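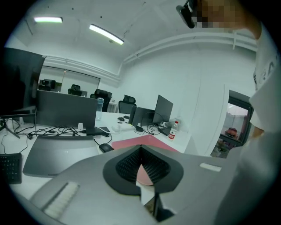
Hand-held gripper with ribbed black fingers, at a shared desk.

Home | Kitchen | Workshop | Desk & Office | Buying Notes

30/07/2018
By Detlef Albers

Budgeting for a hand-held gripper: workshop notes

Price the whole bench, then the tool. A quote for the gripper alone covers the housing and one set of fingers. Desk space, sockets and spare parts come on top, and they are easily left off the first order.

Fingers. Flexible ribbed fingers wear at the tips and along the ribs. Treat them as consumables, like saw blades. Order two spare sets with the tool and note the fitting date on the bag. We allow 39 per set, and 265 a year for all wearing parts, pads included.

Pads. Check that any stick-on pads on the housing can be bought separately. Wukitz sells them in packs of 6; Skidolar only supplied them with a new housing when we asked.

Desk. Measure the clear area in front of the operator with monitors, mice and chargers in their normal places. If the gripper has to share with office work, set aside one patch and mark it with a desk mat. A plain mat in a strong colour also makes small parts easier to find.

Power. List every plug before ordering – laptop, monitors, phone charger, anything worn on the head. Buy a power strip with two outlets more than the list needs. Bundle the cables behind the monitors with hook-and-loop ties and keep them out of the reach of the tool.

Drinks. Screw-top bottles only, at the far end of the desk.

Hire or buy. Kalliopi Liapis keeps our equipment ledger and puts the limit at 500: anything dearer is hired for a month first. Ask whether the hire fee comes off the purchase price. Umbridge deducts half, Ouazzani none.

Hours. Count the operator's time as a running cost. Holding a tool at chest height is tiring, so plan short turns and a second trained person.

Prices were checked with Mattes Weidemann and will be looked at again in September.

Contact | Copyright Desk & Workshop Notes | Back to top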